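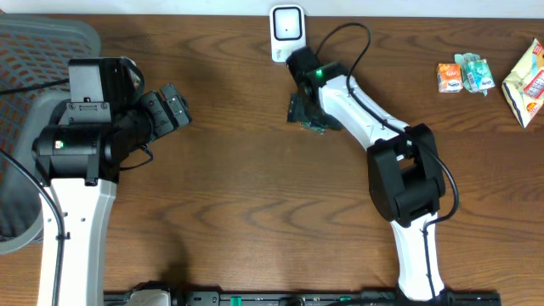

Figure 3. Poste bimanuel du projet étudiant Jultwood, vu par la caméra fixe : les deux bras sur leur rail noir, un objet plat vert foncé dans la pince de droite, trois produits emballés au fond à droite de la table.

4. Mise en œuvre du poste bimanuel

4.1 Organisation de l'espace de travail

Le projet Jultwood est né dans le cadre du module « Manipulation et apprentissage » de l'école Luvine, avec une ambition que nous avons d'abord crue démesurée : faire apprendre à deux bras des gestes de rangement ordinaires, à partir de démonstrations réalisées par les étudiants eux-mêmes. La section précédente a présenté l'architecture logicielle. Nous passons maintenant à la table, là où le projet devient franchement passionnant !

Les deux bras partagent un même rail, placé le long du bord inférieur de la vue (figure 3). Ce choix nous a beaucoup simplifié la vie. L'écart entre les bases reste fixe d'une séance à l'autre, et la transformation entre les deux repères n'est estimée qu'au début de la campagne. Avec notre premier montage, où chaque bras avait son propre support, il fallait reprendre cette estimation dès qu'un support avait bougé, et nous y laissions une bonne partie de la séance.

Le plateau en bois a un veinage sombre et ondulé. Nous pensions le recouvrir d'un tapis uni, comme le fait l'équipe Rultivbridge, dont nous avons repris le protocole d'évaluation. Nous y avons renoncé après les premiers essais de segmentation : le modèle s'accommode très bien du motif, et nous tenions à conserver une surface qui ressemble à celle d'un vrai bureau. Les ombres portées des bras, comme celle qui s'étend à droite du bras gauche, nous ont posé bien plus de difficultés. Elles se déplacent avec le robot et étaient parfois prises pour le contour d'un objet, surtout quand celui-ci était foncé.

4.2 Objets et tâches

Le jeu d'objets mélange volontairement le rigide et le souple. On y trouve une petite brique de jus d'orange, un sachet froissé bleu-vert et blanc, un paquet de chips jaune, ainsi que des pièces plates que les étudiants appellent entre eux « les galettes ». Ces dernières sont de loin nos préférées. Posées à plat, elles n'offrent presque aucune prise latérale, et la pince doit descendre tout près du bois sans venir buter dessus. La moindre erreur de hauteur se paie immédiatement, et c'est un merveilleux terrain d'apprentissage pour quelqu'un qui découvre la commande en effort.

Deux familles de tâches ont été retenues. Dans la première, un seul bras saisit et déplace l'objet pendant que l'autre attend, pince vide, au-dessus de la table. Dans la seconde, l'objet passe d'une pince à l'autre au milieu du plateau. Le transfert demande une coordination fine, et nous avons vu des binômes rester bien après l'heure pour réussir « encore un » passage.

4.3 Collecte des démonstrations

Chaque démonstration est enregistrée par téléopération, à raison d'un opérateur par bras. Les positions articulaires, l'ouverture des pinces et les images de la caméra fixe sont horodatées par le module Limsakul, développé par la promotion précédente et repris ici presque sans modification. La campagne complète compte environ 4 000 démonstrations, dont 2 000 concernent le transfert. Les essais manqués ne sont pas supprimés : ils reçoivent une étiquette distincte et servent à entraîner le détecteur d'échec décrit en section 5.

Entre deux séries, l'opérateur redistribue les objets à la main. Nous avions envisagé un tirage aléatoire des positions, affiché à l'écran. Les étudiants ont préféré des consignes plus libres, et les configurations obtenues se sont révélées plus variées que prévu, avec des emballages couchés, inclinés ou serrés les uns contre les autres vers le fond de la table. Cette variété complique la comparaison stricte entre séances (voir la discussion en 6.2), mais elle nous paraît précieuse pour la généralisation.

4.4 Câblage et incidents

Un mot sur les câbles, parce qu'ils ont occupé une place inattendue dans nos carnets. Sur le bras droit, le câble noir forme une boucle au-dessus du poignet, longe le segment blanc supérieur, contourne le coude puis redescend vers la base. La longueur de cette boucle est un compromis : trop courte, elle tire sur le connecteur quand le poignet pivote ; trop longue, elle passe devant la caméra et masque la pince. Le réglage a été refait à chaque changement de tâche, et les séquences dans lesquelles le câble masquait l'objet pendant plus de 10 images consécutives ont été écartées du jeu d'entraînement.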